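Speaker notes – student project talk, robotics section
Speaker: Ea Frandsen. Project lead on the bench: Zoia Maksymiv.
Slot: 25 minutes plus questions. Clicker in left pocket, laser pointer stays off.

Slide 1. Title

Name, course, group. The project is called Plutia. Say it once, slowly, as the name is on the slide in small type. Second-year group project, ran from October to February. Five students, one arm, one bench. Thank the Flulport lab for the bench time and move on.

Slide 2. The task

State it exactly as it was set. The arm is given a row of lidded drinks cups on a table and an instruction naming one of them. It must grasp that cup, lift it, move it to a marked position and set it down upright. The other cups must stay where they are.

Three conditions from the course sheet:
No markers on the cups.
No fixed cup positions.
No change of gripper fingers between cups.

Pause. The second condition is the one that cost us most of November. Teams in earlier years taped crosses on the table and worked from those. We were told on the first day that this would be marked as a fail.

Slide 3. Why clear cups

Clear plastic with water in it is a poor target for a depth camera. The infrared pattern passes through the wall, bends in the water and comes back from the wrong place, or doesn't come back. On the raw depth map a full cup shows as a hole with a ragged edge.

Click for the depth map. Leave it up for a few seconds. People need time to find the cup in it, and some will not find it.

The lid is slightly better than the wall. A domed lid gives a small bright patch at the top where the light reflects straight back. We used that patch later, see slide 7.

Slide 4. Hardware

Keep this short. Six-axis arm, parallel gripper, stroke 85 mm. One fixed camera for the bench view, one on the wrist. Soft pads on the fingers, cut from sheet foam by hand. The pads are not identical. If asked, yes, this shows in the results, and the left pad was replaced in January.

The control PC runs the Brelau scheduler. It was already installed and we did not choose it. It drops a message now and then under load. We added a sequence number to every command and a check on the receiving side.

Slide 5. The dataset

We recorded 500 teleoperated grasps. Zoia did most of them, the rest of us filled in. Each recording has the camera streams, joint angles, gripper width and a text line with the instruction.

Points to make:
The operator was asked to approach at a steady speed. This was harder than expected and the early recordings have visible hesitation just before contact.
We kept the hesitant ones in. Removing them made the trained policy close the gripper too early.
Cup order was shuffled by drawing slips of paper. The random number script had a fixed seed and gave us the same order every morning for a week before anyone checked.

Do not spend time on the file format. It is in the report, appendix B.

Slide 6. First approach

Segment the cups in the colour image, fit a vertical cylinder, grasp at half height. It worked on opaque test cups and failed on clear ones. The two main failures:

Failure one: the segmentation merged neighbouring cups. Through one clear wall you see the edge of the next cup, and the mask follows it.

Failure two: the cylinder model is wrong. These cups taper. A grasp at half height on a tapered cup slides upwards as the fingers close, and the pads end up under the rim. On a filled cup that is enough to flex the wall.

Click for the video. The clip is 40 seconds. Talk over the first part, then be quiet for the slip. There is no sound on it.

Slide 7. Second approach

We split the problem. First find the lid, then work downwards. The lid patch gives a centre point and a height. The height narrows down which cup it is. A lookup table gives the taper and the grasp height for that type.

Somebody will object that a lookup table is not general. Agree. It is not general and the report says so. The course sheet asked for a known set of cups, and the table has one line per cup. Adding a cup takes a ruler and five minutes.

The straw. A straw sticking up from a lid puts a second vertical feature right where the height is measured. The early version took the tip of the straw as the top of the cup and planned a grasp in empty air. Fix: reject anything narrower than 20 mm before measuring the height. It is a crude filter. It also rejected one lid seen edge-on, and we have not dealt with that case.

Slide 8. Grip force

The gripper does not report force. It reports motor current, and the current is noisy at low speed. We used Ong's method as taught in the spring module: close slowly, watch for the rise in current, stop after a fixed further travel. We set the further travel to 2 mm.

How we arrived at that number: at 1 mm the tall cup slipped, at 3 mm the wall flexed and the lid lifted on one side. There was no deeper reasoning. If someone wants a model of wall stiffness, refer them to the report of the other group, who built one and got the same figure.

Slide 9. Water as a moving load

Filled cups slosh. With the default speed profile the water was still moving when the arm stopped, and the release was sometimes tilted. We lowered the acceleration and kept the top speed. Total cycle time went up to 14 seconds.

Mention the ice trials in one sentence: we repeated a small set of runs with ice in the cup, which changed the look of the waterline and upset the segmentation again. The lid-based method does not use the waterline, so it was not affected.

Slide 10. Results

Read the table by row. Do not read every number.

Row 1, first approach, opaque cups: fine.
Row 2, first approach, clear cups: poor, as explained.
Row 3, second approach, clear cups, no straw: good enough to pass the course requirement.
Row 4, second approach, clear cups with straw: lower. Most of the remaining failures are a finger touching the straw on the way down.

Say clearly that the number of test runs in row 4 is small. We lost two afternoons to a loose wrist cable and could not book the bench again before the deadline.

Slide 11. Neighbouring objects

The row layout matters. The approach direction is chosen to pass between the target and the next object, and at the end of the row we assumed free space on the outer side. That assumption was removed in January, when we began to put a non-cup object at the end. A mesh object was the worst choice we could have made for the depth camera and a good one for testing. The returns come partly from the mesh and partly from whatever lies behind it, and the planner sees a cloud of loose points with gaps large enough for a finger.

Solution: any cluster of loose points is wrapped in a convex hull and treated as solid. It costs some free space. We accepted that.

Slide 12. What we would change

Put the fixed camera higher. At its present height the cups overlap in the image as soon as the row is turned.
Log motor current from the first day. We started in December, and the early recordings are useless for grip tuning.
Agree on names for the cups. Until about the middle of the project each of us had different ones, and the instruction lines in the dataset show it: "tall", "big" and "logo" are the same cup.
Buy spare foam.

Slide 13. Division of work

Required by the course, keep it on screen for a few seconds. Zoia: teleoperation, bench set-up, cable repair. Ea: perception, this talk. The rest is on the slide with initials.

Slide 14. Questions

Leave the bench view up during questions.

Likely ones and short answers:

Why not spray the cups matt? Not allowed, same rule as the markers.

Did you try a learned depth completion network? Yes, for one week. It filled the hole with a flat surface at table level. We did not have the data to retrain it.

Does the printed label help? On the side facing the camera it gives good texture. Turned away it gives nothing, so we did not rely on it.

Could the method handle cups without lids? No. It needs the lid patch. An open rim gives a thin ring that the width filter removes.

Is the code available? On the course server, with a readme. The calibration file is for our bench and must be redone on any other. Allow half an hour for that, and set the camera exposure by hand first, as the automatic setting drifts when the arm passes overhead.
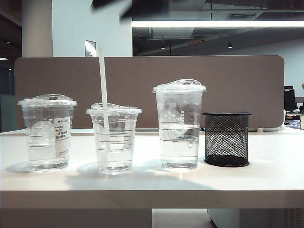
If there is time left over, go back to slide 11 and take the convex hull question in more detail. The backup slides are 15 and 16: hull margin against free space, and the current trace for a good and a bad closure. Slide 16 has the axis labels swapped in the printed handout. The version on the laptop is correct.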